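1/14/20, Clasley bench, student manipulation project

Karim Khalaf had the arm up before I got in. He reseated the wrist camera cable last night and the dropouts are gone so far. Left the old cable in the drawer with a tape flag on it. Please don't put it back on the arm.

Goal for today was the pick from the red bin with the pads on. We ran 20 tries, same start pose each time, carrot put back by hand between tries. The speed limit stayed where Edik set it. Result: 18 good, 2 dropped. Both drops came when the carrot was lying close under the rim and the wrist had to tilt to get in. The fingers closed fine but too low on the body, and it turned in the grip on the way up.
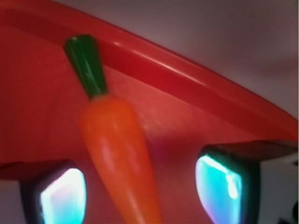 Changed the approach so the wrist comes in along the length of the carrot and the close happens nearer the green part. Ran 4 more with the carrot against the wall on purpose. Held 3. The miss was a planning failure, arm stopped short and never closed, so I'm logging it separately from the drops.

Glare off the bin is still a problem for the color mask. Red plastic under the bench light goes pink in the middle and the mask starts eating into it. The orange threshold is too wide. Karim wants to swap the bin for a gray one. I'd sooner fix the threshold, the competition kit has the red one and we'd only have to redo it in March. Tried turning off the overhead and using just the side lamp: better mask, worse pad images. Put it back.

Pad baselines drift after the first few minutes. Let them warm up before taking the zero frame. Added that to the start sheet.

Brunner people asked for our grip force numbers so they can compare with the Brarport team. Not sending anything until the force scale is checked against the bench weights.

To do:
Narrow the orange threshold, save as a new file, don't overwrite
Check force scale
Repeat the wall case with the carrot flipped end for end
Ask Edik if the speed limit can come up a little for the transfer move
Replace the screw on the left finger mount, head is nearly stripped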